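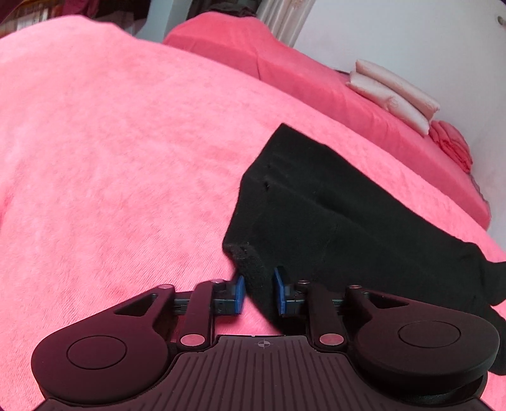

Rosa Fleecedecke auf dem Bett, darauf etwas Schwarzes aus Stoff.

Häufige Fragen zum Waschsalon Birnutell

Waschen, Trocknen, Verlieren, Wiederfinden. Die meisten Fragen erreichen uns abends um halb zehn, wenn der Salon in einer halben Stunde schließt und die Trommel noch 40 Minuten anzeigt. Vielleicht hilft die Lektüre vorher.

Öffnungszeiten und Zugang

Wann ist geöffnet?
Täglich von 6 bis 22 Uhr. Um 22 Uhr verriegelt die Tür von außen, hinaus kommt man weiterhin. Die letzte Wäsche sollte um 20.30 Uhr laufen, die letzte Trocknung um 21 Uhr. Wer es knapper plant, trägt nasse Handtücher nach Hause. Das geht, macht aber schwere Arme.

Gibt es Feiertage?
Für uns ja, für die Maschinen nein. Im Dezember bleibt der Salon durchgehend offen, nur das Telefon ist zwischen den Jahren nicht besetzt.

Kann ich eine Maschine reservieren?
Nein. Auch nicht mit einer Socke auf dem Deckel, einer Jacke über der Tür oder einem Zettel mit drei Ausrufezeichen.

Bezahlen

Womit kann ich zahlen?
Mit Münzen, Karte oder der Stokis-Wertkarte. Der Automat nimmt keine Münzen unter 10 Cent und keine Scheine über 20 Euro. Kleingeld wechselt er, allerdings erst, wenn ihm danach ist. Bleibt eine Münze hängen, bitte die Rückgabetaste drücken und keine zweite hinterherwerfen.

Was ist die Stokis-Karte?
Eine Plastikkarte, die Sie am Automaten für 2 Euro Pfand ziehen und beliebig aufladen. Mit ihr kostet jede Wäsche 4 Euro, ohne sie steht der Preis auf dem Display und ist höher. Die Karte übersteht übrigens einen Waschgang bei 60 Grad. Woher wir das wissen, können Sie sich denken.

Die Karte ist weg. Ist das Guthaben auch weg?
Leider ja, es sei denn, Sie haben die Kartennummer notiert. Dann übertragen wir den Rest auf eine neue Karte. Notiert hat sie bisher kaum jemand, aber wir schreiben es trotzdem jedes Mal hin.

Das Geld ist eingeworfen, die Maschine rührt sich nicht.
Prüfen Sie bitte zuerst, ob die Tür wirklich eingerastet ist, dann, ob Sie am Automaten die richtige Maschinennummer gewählt haben. Falls nebenan gerade eine leere Trommel fröhlich ihre Runden dreht, war es vermutlich die. Bei echten Störungen gibt es das Geld zurück: Maschinennummer und Uhrzeit per Formular melden, den Rest sehen wir im Protokoll.

Waschen

Welches Programm ist das richtige?
Für gewöhnliche Kleidung reicht 40 Grad. Handtücher und Bettwäsche dürfen auf 60. Das Programm »Fein« ist für Dinge gedacht, an denen Sie hängen. 90 Grad gibt es nur an den großen Maschinen und eignet sich für weiße Baumwolle sowie für Leute, die gerade Magen-Darm hinter sich haben.

Muss ich Waschmittel mitbringen?
Sie dürfen. Am Automaten gibt es sonst Portionsbeutel, flüssig und als Pulver. Ein Beutel reicht für eine normale Trommel. Zwei Beutel machen die Wäsche nicht doppelt sauber, sie machen Schaum, und der Schaum kommt vorne heraus.

Wie voll darf die Trommel sein?
Über der Wäsche sollte noch eine Handbreit Platz bleiben. Wer die Tür mit dem Knie zudrücken muss, hat die Antwort bereits gefunden.

Darf ich meine Kuscheldecke waschen?
Ja, sehr gern sogar. Fleece ist ein dankbarer Stoff, solange man ihn nicht kocht. 30 Grad, wenig Waschmittel, kein Weichspüler, niedrige Schleuderzahl. Weichspüler legt sich auf die Fasern und lässt den Flor mit der Zeit verkleben, dann fühlt sich die Decke an wie ein mäßig gelaunter Teppich. Waschen Sie Decken getrennt von Handtüchern, sonst tauschen beide ihre Flusen aus und sind hinterher nicht mehr auseinanderzubekommen. Und vorher bitte ausschütteln. In Decken wohnt erstaunlich viel: Kekse, Haargummis, Fernbedienungen.

Und mein Federbett?
In die großen Maschinen an der Rückwand, einzeln. Trocknen dauert, rechnen Sie mit mehreren Durchgängen und schütteln Sie dazwischen auf. Zwei saubere Tennisbälle in der Trommel helfen gegen Klumpen und klingen wie ein Umzug im Nachbarhaus.

Was darf nicht in die Maschine?
Tierdecken (dafür gibt es den Salon in Fortin mit eigener Tiermaschine), Schuhe mit Metallösen, Badematten mit Gummirücken, alles mit Benzin, Öl oder Lösungsmittel. Gummirücken lösen sich bei Wärme in Krümel auf, und diese Krümel finden danach alle anderen Kunden.

Trocknen

Wie lange läuft ein Trockner?
Zehn Minuten pro Euro. Jeans brauchen länger als gehofft, Synthetik ist schneller fertig als gedacht. Stellen Sie für Fleece bitte die niedrigste Stufe ein, oder nehmen Sie die Decke gleich feucht mit und hängen sie über eine Leine.

Warum sind meine Sachen noch feucht?
In den meisten Fällen ist das Flusensieb voll. Es sitzt unter der Tür, hat einen grauen Griff und möchte vor jedem Durchgang geleert werden. Auch dann, wenn die Flusen darin von jemand anderem sind.

Mein Pullover ist kleiner geworden.
Das tut uns leid. Ersetzen können wir ihn nur, wenn die Maschine nachweislich zu heiß gelaufen ist. Stand auf dem Etikett ein durchgestrichenes Quadrat mit Kreis, lag es eher nicht an der Maschine.

Verlorenes und Gefundenes

Eine Socke fehlt. Wo ist sie?
Sehen Sie zuerst in der Gummidichtung der Tür nach, dann in den Ecken des Spannbettlakens, dann im Ärmel des größten Kleidungsstücks. Zu Hause lohnt ein Blick unter und auf das Bett. Viele vermisste Socken waren nie hier.

Gibt es eine Fundkiste?
Ja, neben dem Falttisch. Im letzten Jahr sind darin 292 einzelne Socken gelandet, wir haben sie für den Aushang gezählt. Abgeholt wurden 70. Der überwiegende Teil ist schwarz, was die Zuordnung nicht erleichtert. Nach drei Monaten geht alles Brauchbare in die Kleidersammlung, der Rest wird Putzlappen.

Ich habe etwas Wertvolles in der Trommel vergessen.
Schlüssel, Ringe und Geräte liegen nicht in der Kiste, sondern verschlossen im Büro. Beschreiben Sie den Gegenstand im Formular so genau wie möglich. »Ein Schlüssel« ist nicht so genau wie möglich.

Darf jemand meine fertige Wäsche herausnehmen?
Nach zehn Minuten ja, in einen der Körbe, ordentlich. Das steht auch an der Wand. Bitte keine Kommentare zu fremder Unterwäsche, weder mündlich noch auf Zetteln.

Wäscheservice

Waschen Sie auch für mich?
Ja, über unseren Abholdienst Davanden. Bis 11 Uhr abgegeben, am nächsten Werktag ab 16 Uhr gefaltet zurück. Abgerechnet wird nach Gewicht, und zwar trocken gewogen.

Falten Sie auch Spannbettlaken?
Wir geben uns Mühe. Das Ergebnis ist annähernd rechteckig.

Legen Sie Socken zusammen?
Paare ja. Einzelstücke kommen in einen kleinen Papierbeutel obenauf, damit Sie in Ruhe zu Hause weitersuchen können.

Sonstiges

Gibt es WLAN?
Ja. Das Passwort steht auf dem Getränkeautomaten. Für Videos reicht es nur, solange kein zweiter Kunde dieselbe Idee hat.

Dürfen Kinder mit?
Natürlich. Vor den Trommeln sitzen sie oft länger still als vor dem Fernseher. Hineinklettern ist verboten, auch für ein schnelles Foto.

Dürfen Hunde mit?
An der Leine und auf dem Boden. Der Falttisch ist für saubere Wäsche da.

Wie erreiche ich Sie?
Am besten über das Formular im Bereich Kontakt. Das Telefon ist von 9 bis 12 Uhr besetzt, die Nummer klebt an jeder Maschine. Bitte Maschinennummer bereithalten.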